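Projects > Clivus > Gallery

Clivus in pictures: teaching a planner to clear up

Posted in November by Zane Eglītis

Clivus is our planning and control stack for kitchen work, and for the past few weeks it has lived almost entirely in simulation. I love this stage of a project. You change a cost term before lunch, set a batch of runs going, and by teatime you have a whole new set of behaviours to argue over. The gallery is going up bit by bit as I find time to write the notes, so do look in again.

A quick word on how the parts fit together. Fokitis handles perception and hands over object poses with an uncertainty attached to each. Clivus takes those, proposes grasps, and plans the arm motion in joint space. Edet is the small replay tool I wrote so that we could scrub through a run and see what the planner believed at every step (it started as a weekend script and now has more menus than I'd like to admit). We run batches of 1,000 episodes overnight, and the ones that fail get sorted by cause before anyone looks at them. 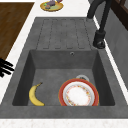 Grasp scoring has had the biggest rewrite this month, and I'm really pleased with where it's heading! The old scorer rated each grasp on contact quality alone, so it would happily choose a lovely grip that the hand had no way of reaching. The new one checks the approach path first and throws out anything that would clip a wall. Sinks are a brilliant test for it. A banana lying on the floor of the basin can be taken from above at lots of angles, but a plate tilted up against the front wall leaves far fewer sensible choices: go for the rim, come down steeply, and keep the fingers clear of the stone on the way in. The scorer now gives each candidate a clearance value along the whole descent, and Edet draws it as a coloured ribbon, so you can spot a tight squeeze straight away.

Ordering is the other thing we're working on. Clivus looks 2 picks ahead, which is enough to stop it nudging one item into the path of the next. I tried 5 as well, and it was fun to watch the search tree grow, but planning slowed to a crawl and the chosen order hardly ever changed. If you'd like to try it yourself, the setting is called lookahead and it lives with the other task options.

Still on my list: softer finger closing for fruit, a better guess at plate thickness when only one face is visible to Fokitis, and a proper legend for those ribbons. I also want to log rejected grasps by reason. At the moment they all land in one heap, and I'm sure there's good stuff hiding in there.

Notes on any of this are very welcome, especially from people who've wrestled with thin rims in tight spaces.

Related
Edet: reading the clearance ribbon
Fokitis and shiny crockery
Moving our task files over to Nomora
Clivus gallery: drawers and handles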